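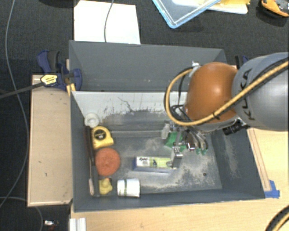 Elaine Seixas wrote that the Flevidura kit is priced like a used car and documented like a lawn chair, and asked whether anyone on the list would buy it again.

> We're looking at the Flevidura bin-picking kit for the returns bench at Stirley. The quote covers the gripper, the software and one day of setup. We'd supply the arm. Their brochure says "any mixed bin, any item, no training." Has anybody run it past the demo stage? I need to tell my boss something before the quote runs out.
>
> Elaine

Elaine,

I would buy it again, with a lower opinion of brochures.

We ran 500 picks on a KUKA arm with the usual junk-drawer mix: a tape measure, a cup, a boxed set of EXPO markers, a rubber duck, a couple of long-handled tools. It got 181 of them wrong on the default settings. I called support and was told that our bin was "visually busy." It's a gray bin. The stuff in it is busy, I'll grant them that, but I had understood this to be the product.

After they sent the January update and we redid the grasp limits by hand, we ran 1022 more and had 30 misses. That I can live with. Most of those were flat things lying against the wall, where the fingers have nowhere to go. Small boxes are its best subject by a mile. If Stirley returns are mainly boxes, you may wonder what I'm complaining about.

Things to pin down before you sign:

- The setup day ends at lunch. Ask for the afternoon in writing.
- Cable routing is on you. The manual gives it one page, and half of that page is the logo.
- Clamp your bin down. Ours walked across the table until we did, and the software kept reaching for where it used to be.
- Spare fingers come in pairs only. They wear out one at a time.

We also had the Utau on loan. It has nicer software and a gripper that picked up the tape measure by its tape, then backed away with it. Everyone enjoyed that except the Utau rep. Bhattacharjee quoted us too, but they wanted to sell us the arm as well, and we already have one of those.

I can send you our settings file if you go ahead. It has comments in it, some of them polite. What are you planning to use for a bin, and how deep is it? Past a certain depth the wrist starts to get in its own way, and I'd check that before anything else.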